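Sivon bedding handling study: frequently asked questions

What is Sivon?
Sivon is a method for teaching a two-armed robot to handle pillows, sheets and other soft bedding. It decides where each gripper should take hold and how far apart the hands should be before anything is lifted.

Who is it for?
Mainly labs working on cloth and other soft objects. It is not a finished product and we do not sell a robot that makes beds.

How does it differ from Boreck?
Boreck, our earlier method, picked one grip point at a time. The second hand had to work with whatever the first had left. Sivon picks both points together and scores them as a pair.

How much training data was used?
The released model was trained on 129 demonstrations, all done by a person steering both arms. We threw out runs where a gripper lost the cloth and was not able to get it back.

How many items were tested?
We used 19 items of bedding. Four of them were never seen in training. Results for those four are listed separately in the paper, and they are lower.

Does the robot know what a pillow is?
No. It works from the camera view and the position of its joints. There is no label for "pillow" or "pillowcase" anywhere in the model.

Why grip the hem and not the middle?
A hem gives the fingers a folded edge to close on. When the hands grip the middle of a pillow, the filling pushes back and the cloth tends to slide out. With two points on the hem, the spacing between the hands also controls how tight the edge is. 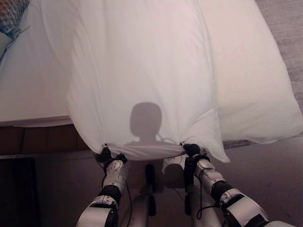

Too little tension and the hem sags, so the next grip is harder to plan. Too much and one side can slip. Sivon adjusts the spacing in small steps during the lift.

What goes wrong most often?
White on white. When a pillow lies against another pillow or a plain sheet, the model sometimes picks the wrong edge. Shadows on the cloth cause some errors too.

Can I run it on one arm?
No. Use Boreck for that.

Where is the code?
In the Munro repository, along with the settings for all 32 test runs. Training data is hosted on Druvov and needs a free account.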